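Célula de manipulación bimanual Stestik B2 — versión para aula y club

Referencia de catálogo: Coststead B2-A
Destinatarios: ciclos formativos, clubes de robótica, equipos de competición escolar
Disponibilidad: bajo pedido, entregas a partir de septiembre

Descripción general

La Stestik B2 es una célula de sobremesa con dos brazos para prácticas de agarre, clasificación y manipulación coordinada. Se suministra a centros que ya imparten un módulo de automatización y a equipos inscritos en la liga Prevton, cuyo reglamento admite la célula sin modificaciones en la categoría bimanual. El programa didáctico ha sido redactado por Efthymia Christodoulou y se entrega impreso y en PDF.

La estructura es de perfil de aluminio, con la superficie de trabajo en blanco y los dos brazos montados en el raíl delantero. Las paredes interiores admiten cualquier revestimiento. En el módulo de visión se recomienda un fondo estampado, más exigente para la segmentación que una pared lisa. Las cestas de malla metálica se cuelgan del bastidor y permiten tener las piezas de repuesto fuera del tablero. 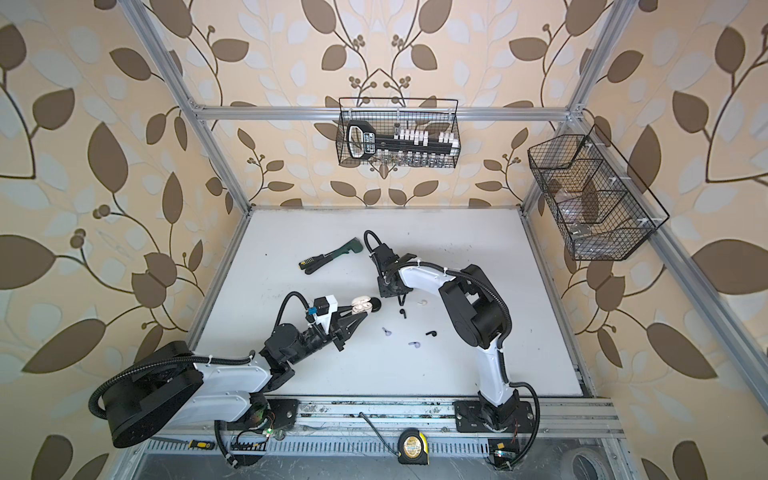

Contenido del suministro

Bastidor de perfil de aluminio, premontado en 2 secciones
2 brazos con eslabones blancos, pinza y soporte de cámara
Tablero de trabajo blanco
Cestas de malla negra con ganchos
Conducto corrugado y bridas para el guiado de cables
Placas de control con indicador luminoso verde
Cuaderno de prácticas (13 sesiones) y guía del profesor

No se incluyen el ordenador de control, las herramientas de mano ni los objetos de práctica. El revestimiento de las paredes corre a cargo del centro.

Programa de prácticas

Las 13 sesiones están pensadas para grupos reducidos, con rotación entre operador, programador y observador. El orden es obligatorio hasta la sesión de calibración; a partir de ahí el profesor puede alterarlo.

El primer bloque cubre puesta en marcha, parada de emergencia, límites articulares y movimiento manual. El segundo introduce el agarre con un solo brazo. Se trabaja con objetos de forma y tamaño dispares: auriculares sueltos y su estuche, una cinta métrica, herramientas de mango largo. El alumno debe registrar para cada objeto el punto de aproximación, la orientación de la pinza y la apertura previa.

Las herramientas alargadas tienen una práctica propia. Un destornillador y una llave colocados en paralelo, con los mangos casi en contacto, obligan a decidir por qué extremo se aborda el par y si conviene separarlo antes de cerrar los dedos. La cámara de muñeca ofrece una vista próxima de ese espacio, pero con la pinza ocupando parte de la imagen, y el alumno tiene que contar con esa oclusión al planificar.
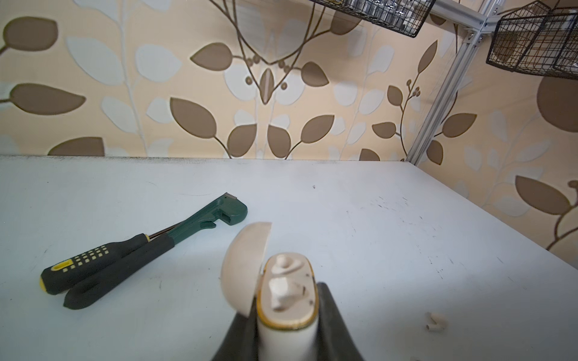 La evaluación de este bloque se hace sobre 40 intentos por equipo, repartidos entre todos sus miembros. Se anota cada intento, también los abortados por el operador. La guía del profesor contiene la plantilla de registro y los criterios de validez.

El tercer bloque es bimanual: transferencia de un objeto entre pinzas, sujeción con un brazo mientras trabaja el otro y apertura de estuches. En estas sesiones el segundo brazo entra con frecuencia en el campo de la cámara del primero. El cuaderno dedica un apartado a ello y propone fijar zonas de prioridad antes de ejecutar cualquier trayectoria simultánea.

Pinzas y cableado

Los dedos son intercambiables. Se ofrecen dos juegos — negro de perfil angular y claro con almohadilla redondeada — y el cambio no requiere desmontar la muñeca. Tras sustituirlos hay que repetir la calibración de apertura.

El cable de cada brazo discurre por conducto corrugado negro, sujeto con bridas blancas. El lazo debe conservar holgura suficiente para el giro completo de la muñeca. Si una brida se retira durante el mantenimiento, se repone en la misma posición. Los conectores de cámara se revisan al inicio de cada sesión, con la alimentación cortada.

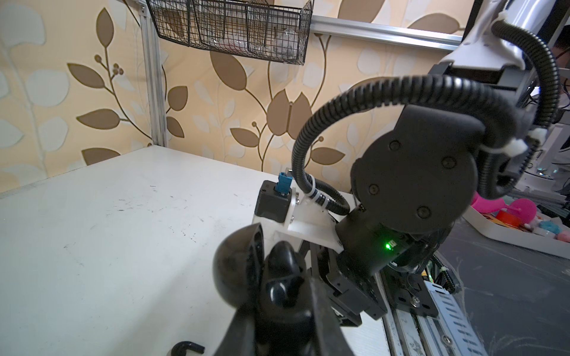
¿Se puede usar la célula con un solo brazo durante los primeros meses?
El bastidor admite el montaje de un único brazo y los dos primeros bloques se completan así. El segundo se añade después sobre el raíl delantero, con la referencia de ampliación B2-X.

¿Qué formación necesita el profesor?
Basta con haber impartido programación básica. Hajdu, distribuidor autorizado, ofrece una jornada de iniciación en el propio centro, facturada aparte.

Recambios y pedidos

Dedos, almohadillas, bridas y conducto se piden por separado con plazo ordinario. El catálogo de recambios consta de 62 referencias y se envía con la confirmación del pedido. Los centros inscritos en Prevton deben indicar su código de equipo en la solicitud.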